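The Day After, With Ironing

26 December 2020

Well, the leftovers are put away, the tree is shedding quietly in its corner, and I have spent the better part of this morning doing what I always seem to do on the day after Christmas, and that is ironing. I know that sounds like a punishment, but I really do enjoy it. The house is still, the radio is on low, and there is a pot of coffee within reach (not too near the fabric, I learned that one back in July).

The project is the blue quilt backing I've been promising myself since we moved to Brurville. I bought the cotton from the Stindow remnant sale, 2 big pieces folded up so tightly that the creases had creases. You can skip pressing a backing, I suppose, and I have done it — and I have also spent an entire evening picking out stitches over a pucker the size of a dime. So now I press everything, slowly, lifting and setting down instead of shoving the iron back and forth, with a good misting from the spray bottle on the stubborn folds.

The setting matters more than I used to think. I start lower than I need, try a corner, and then nudge the dial up a little at a time. My mother kept hers on the hottest setting for everything, bless her, and we all wore slightly shiny collars to church.
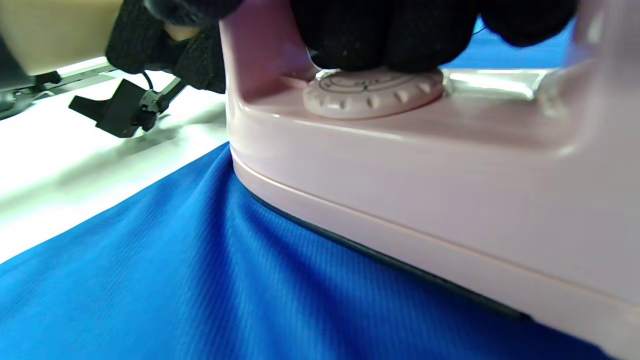 Odera wrote back when I mentioned all this that cotton backing ought to be washed before it ever meets an iron, blue most of all, and that she'd lost a cream border to a dye that ran. She's right, of course, and I did wash mine, though only the once. I may run the second piece through again tonight with an old white sock and see what color it comes out.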